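How to Set Your Kart's Tire Pressures Before a Practice Day

So you've brought your kart home, you've booked your first session, and now you're wondering what to do about the tires! Pressure is the cheapest thing you can change on any kart, and a low-pressure gauge from Kateck or anyone else will do nicely.

Start with the kart on its stand, well out of the sun. Take off the valve caps and put them in your pocket (I have lost more of these than I care to admit). Set all four tires to the starting figure your tire supplier gives for your compound, and write it down.
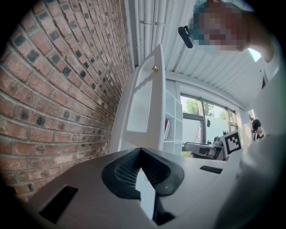

Driss Erraji
Track day coach, Vandbridge Kart Club

Next, go out and drive 6 steady laps, nothing heroic, then come straight in and read all four again while they're still warm. At Graris in February I'd expect a smaller rise than on a summer afternoon, so do jot down the weather too.

If the kart slides more and more as the session goes on, let out a little air, the same from each tire, and try again. If it feels lazy and never quite wakes up, add a little. Change one thing at a time, and give every change at least two runs before you make up your mind about it.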